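# Wiltex Bench Cell for Beverage and Café Preparation

The Wiltex is a tabletop preparation cell supplied by Omier to commissary kitchens, training cafés and hospital food services. It takes on the repetitive part of garnish and tableware handling, at volumes of up to 275 placements per hour, and works at the same bench height as kitchen staff.

The cell handles common kitchen articles without custom fixtures. Boards, bowls, spoons, scoops and whole or sliced citrus may be set out where the operator prefers, provided the centre of the bench remains clear for transfers.
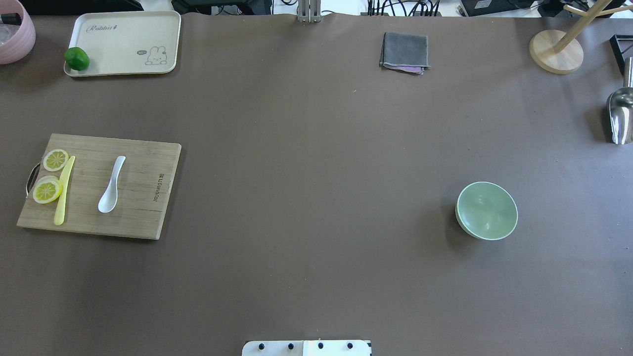
*Work surface with cutting board, lemon slices and serviceware; gripper base at the near edge.*

**Effect on staffing and duties**

At the Jaltport central kitchen, the introduction of the cell altered the morning roster — positions were retained, and nine staff members moved from fixed-station work to rotating duties. Preparation attendants now lay out the bench, inspect finished trays and authorize each change of task. Knife work remains with qualified staff. Operators complete 40 hours of paid training before working unsupervised.

**Service and supply**

- Scheduled maintenance: every 1,000 operating hours
- Controller: Dijkstra series, mounted behind the bench
- Operator manuals: English and French

Employers are advised to consult their workplace health and safety representatives before installation. Site assessments are conducted on Tuesday mornings by arrangement with the Omier service desk.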